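Workshop Tips: Hand-Held Grippers and Soft Goods

Folding clothes is a good way to compare grippers. A mug or a block will tolerate a sloppy pinch. A T-shirt will not, and it shows every mistake as a crease. The tips below come from comparing two finger sets, the Rula and the Skurnden, on ordinary laundry over several sessions. Most of them apply to any hand-held pair with two parallel fingers and a camera on the housing.

Before you start

Wash and dry everything you plan to fold, and skip the fabric softener. Softener leaves a film that makes cotton slide, and the film transfers to the finger pads. We lost an afternoon to this before Sumaiya Rathnayake wiped the pads with a damp cloth and the slipping stopped.

Check that both fingers meet along their full length when closed. Hold the gripper up to a window and look for daylight between them. A gap at the tip means the gripper will pick up a thick hem and drop a single layer. On the Rula set this is a shim adjustment. On the Skurnden set you loosen the finger, squeeze it shut by hand and retighten.

Label both units of a pair and keep left and right the same for the whole comparison. If you swap hands halfway through, your results will mostly measure your own hands.

Choosing a surface

Bare varnished wood is the hardest surface to work on. The fingertips skate under the cloth and push it away. A thin woven mat gives a little and keeps the shirt from traveling. A bath towel is too grabby, and the fingers pick up loops of towel with the shirt.

Lay the mat so that it does not slide on whatever is under it. On a bed, press it flat with your forearm before each shirt. A soft mattress also forgives pushing too hard, so a beginner should start on the bed and go to the table later.

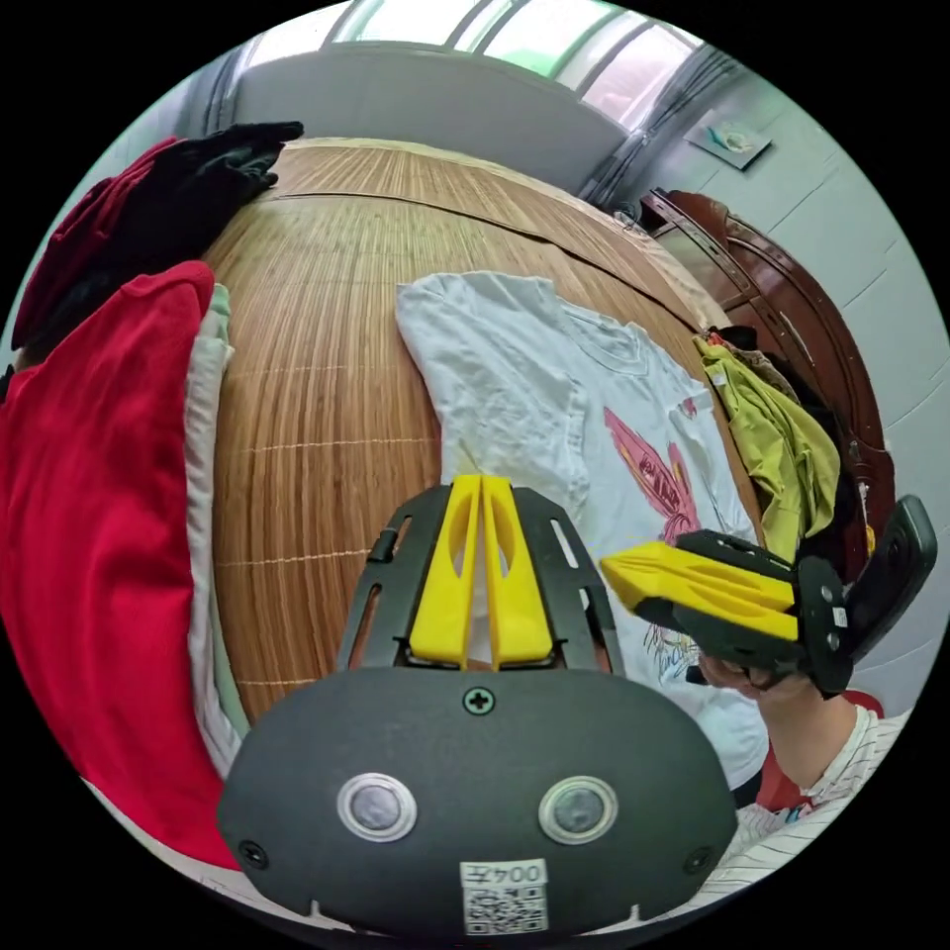 T-shirt laid flat on the mat, grippers ready above it.

Start with a plain T-shirt. Spread it front side up and smooth it by hand the first time, so that the only thing being tested is the grip. A shirt with a large printed graphic is useful as a second test. Prints are stiffer than the knit around them, and the cloth will buckle at the edge of the print if you fold across it. Take hold outside the print.

Picking up a single layer

Come in low. Hold the gripper at a shallow angle to the mat, open it about the width of a thumb, touch both tips down and close slowly. The cloth should rise in a small ridge between the fingers. If you come straight down and press, you will pinch the mat too.

Close, pause, then lift. The pause matters more with the Skurnden fingers, which are softer and take a moment to settle.

For hems and cuffs, approach from outside the garment with one finger under and one over. Slide in no deeper than the stitching.

Two hands should pull a little against each other. Pick up both corners of a hem, move the hands apart until the edge is straight, and only then carry it over. Kamrul Pathirana keeps his elbows against his sides for this, and his folds come out squarer than mine.

Camera view

Set exposure with a white garment on the mat. If a window is behind the work, the camera will darken everything else, and dark clothes turn into one black shape. Draw a sheer curtain or turn the work so the window is to one side. We ran the Veltarix controller on automatic exposure at first and had to repeat 21 folds because the sleeves could not be made out. Fixed exposure was better.

Wipe the lenses at every break. Lint collects there faster than you expect with fleece and towels.

Keep the other hand's gripper in view whenever both are working. If you reach far to the side, one of them drops out of view and the recording of that fold is much less useful.

Moving to a table

A table puts the cloth at a better height for long sessions, but there is less room. Put finished pieces around the outside and leave the middle for the garment you are working on. A round table gives you fewer places to set things down than its size suggests.
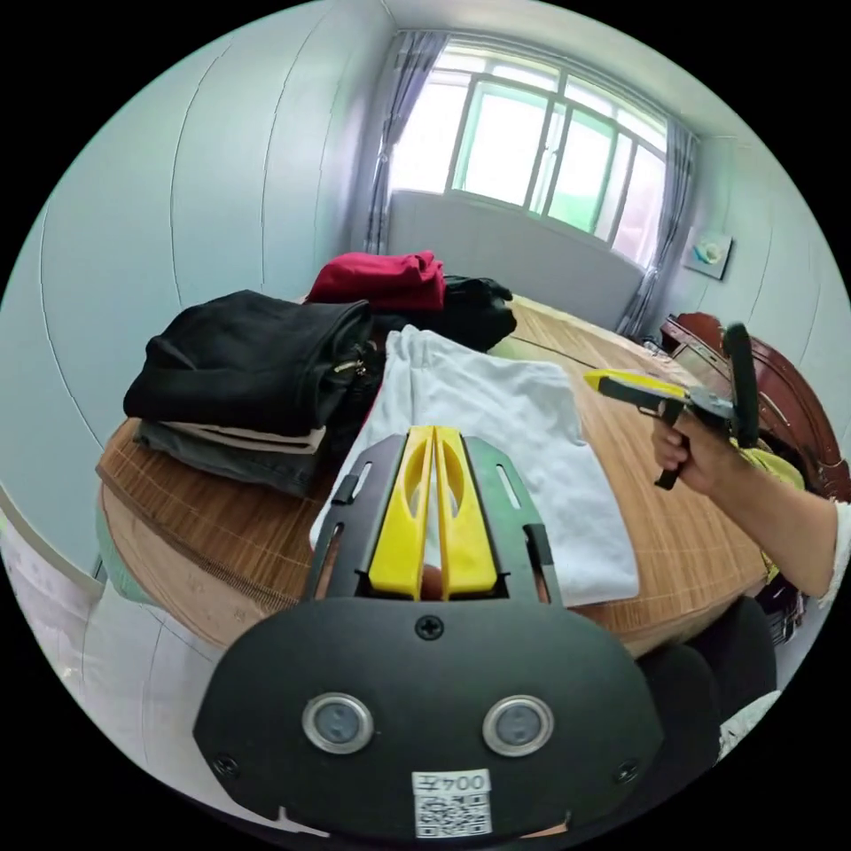
Household & Workshop Notes, No. 41

Keep like with like in the stacks. Heavy things go at the bottom in most homes, but for testing we also put a jacket on top now and then, to see whether the gripper could lift it off without dragging the piece underneath. The Rula fingers did this well if they took the jacket by the body. Grabbing a zipper pull worked with neither set, and it marks the pads.

Large plain white cloths, such as sheets, are the hardest items we tried. There is no seam or print near the middle to aim for. Find a corner first and work along the edge from there.

Care of the fingers

Look over the pads every day for nicks. A small nick catches on knit fabric and pulls threads.

Check the mounting screws at the start of each session. Finger-tight plus a quarter turn is enough for our housings, and more than that can strip the thread.

Store the grippers with the fingers slightly open. Pads left pressed together over a hot August weekend took a set, and we had to replace them.

How the two sets compared

We logged 2551 grasps in all. The Rula set was better on jackets, denim and anything with a thick hem. The Skurnden set was better on T-shirts and thin knits, and left fewer pinch marks. For a household mix I would fit the Skurnden and accept a slower time on heavy pieces. A full basket took nearly 9 minutes longer with it.

We also tried the Phuthong pads, which are ribbed strips that stick onto either set. They grip towels very well. They also picked up lint so quickly that we were cleaning them between garments, and I took them off again.

Questions about pad sizes can be sent to the usual address. Please say which housing you have and whether the screw holes are threaded.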